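Brurner Open Day: handheld grippers at the Flaton site
Reviewed 18 November 2020

I've been to plenty of robot demonstrations where you stand behind a rope and watch an arm stack the same blocks until your feet hurt. The Brurner open day at Flaton is a different animal, and I came home wanting to go straight back (it's a long drive for me, 164 miles each way, so that's saying something!).

What they're showing is the handheld gripper kit, the Memosa. People wear the gear and do ordinary household jobs with a gripper in each hand, and the recordings are used later to teach a robot arm the same moves. You get to stand close. Really close, within reach of the cushions.

The living room corner was my favorite and I spent most of the morning at it.

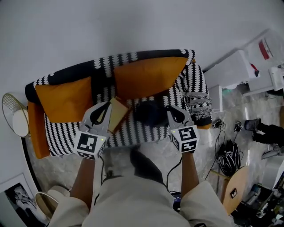 Tidying the sofa, one gripper to each hand.

Soft things are hard for robots. A cushion squashes, a throw slides, and no two attempts start out the same, so it was a treat to see a job like this done slowly and up close. The two-finger design looks too simple until you follow it for a while. You start noticing how much the wrist does, and how often you'd use your thumb without thinking about it. The marker cubes on top are there so the software can work out where each gripper is, and the staff were happy to talk about it for as long as I kept asking.

Visitors get a turn too. Mine lasted 30 minutes and I dropped nearly everything in the first few. The squeeze is lighter than I expected, and there's a knack to coming in at an angle so the fingers don't bump the table first. By the end I could fold a dishcloth in half and was far too proud of it.

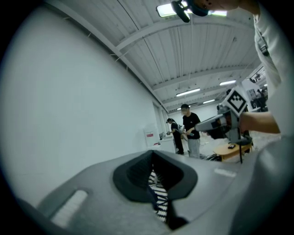

The headset took longer to get used to than the grippers did. It sits a little forward, and I kept wanting to push it back up. If you wear glasses, tell them before they strap you in and they'll loosen it properly. I'd also like to see the cables sorted out. You learn to step around them, but a first-time visitor has enough to think about, and I caught my foot more than once.

The building is a plain one, put up in 1988, with bright strip lights and hard floors. Bring comfortable shoes. Talks are given in the main room and they're short, with a longer one after lunch comparing the Memosa with the older Asadi grippers. The Asadi is heavier and closes with a stiffer trigger. I tried both and my forearm has a clear preference.

Groups are kept to around 12 people, so you can hear the answers to other people's questions, and some of those were better than mine.
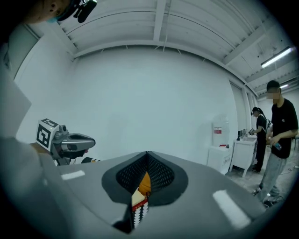
Do I need to know anything about robots before I go?
None at all is fine. The staff explain each job before you try it, and the printed sheet at the door covers the few terms they use.

Booking is by email, and the next open day is planned for June. There are 3 sessions, and I'd pick the first one, when your arms are fresh. Parking is free but the turn into the site is easy to miss coming from the south.

My rating: five out of five for the hands-on part, four for the headset.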